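약병 정리 셀, 손목 케이블과 그리퍼 정비 마쳐

2022년 4월

엔도비 실험동의 양팔 로봇 셀 '게스터'가 정기 정비를 마치고 다시 작업에 들어갔다. 정비에는 2일이 걸렸고, 오른팔 그리퍼 교체와 양팔 영점 보정, 작업대 기준점 재설정을 함께 진행했다.

정비를 앞당긴 것은 오른팔의 파지 오류 때문이다. 지난 점검 이후 기록된 오류 206건 가운데 193건이 오른팔에서 나왔고, 대부분 누운 병을 집는 동작에 몰려 있었다. 세워 둔 병에서는 오류가 드물었다. 그리퍼를 분리해 보니 끝단 안쪽 면이 닳아 양쪽이 나란히 닫히지 않는 상태였다. 끝단은 좌우 한 벌로 교체했고, 고정 나사는 새것을 썼다.

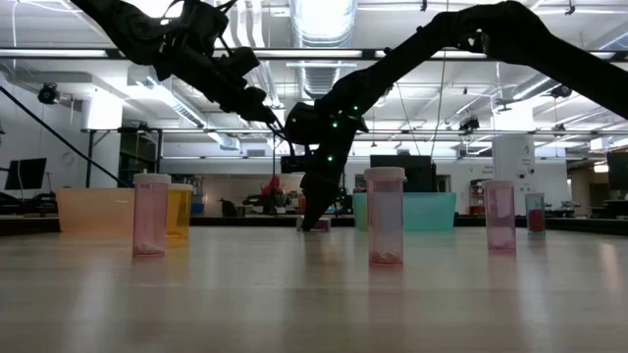 누라델 자동화설비팀

시험 작업에는 알약이 든 반투명 분홍색 약병과 색이 다른 수납함을 쓴다. 작업대 표면에 병이 비치기 때문에 병 위치를 읽는 프로그램 '블라드'의 밝기 기준도 다시 맞췄다. 천장 쪽 조명을 모두 켠 상태가 기준이다. 조명을 일부만 켜고 보정하면 투명한 병의 바닥선이 어긋나므로, 보정 중에는 조명 스위치를 만지지 말아야 한다.

오른팔이 작업대까지 내려가 옆으로 누운 작은 병에 접근하는 자세는 보정 순서의 마지막에 넣었다. 손목이 많이 꺾이는 자세여서 케이블이 당겨지기 쉽다. 예전 절차에서는 팔을 편 상태로만 케이블 길이를 확인했는데, 이번부터는 손목을 아래로 꺾은 상태에서 한 번 더 확인한다. 왼팔은 케이블 고정 위치만 조정했고 부품 교체는 없었다.

보정을 끝낸 뒤 누운 병 집기를 34회 연속으로 돌렸으며 놓친 경우는 없었다. 다만 뚜껑이 넓은 큰 병은 집는 높이를 아직 정하지 못했다. 몸통을 잡으면 뚜껑 테두리가 손목 쪽 부착물에 닿을 수 있어, 당분간 큰 병은 세운 채로만 시험한다.

셀 사용자는 작업 시작 전에 다음을 지켜 주기 바란다.

그리퍼 끝단은 마른 천으로만 닦는다. 알코올은 쓰지 않는다.
수납함은 작업대에 표시된 위치에 놓고, 옮겼을 때는 블라드에서 기준점을 다시 잡는다.
팔을 손으로 밀어 움직였다면 영점 확인을 먼저 실행한다.
파지 오류가 같은 병에서 반복되면 속도를 낮추지 말고 작업을 멈춘 뒤 설비팀에 알린다.

떼어 낸 끝단은 설비팀 부품함에 보관 중이다. 다음 정기 정비는 9월이며, 그때 왼팔 그리퍼도 분리해 마모 상태를 잰다.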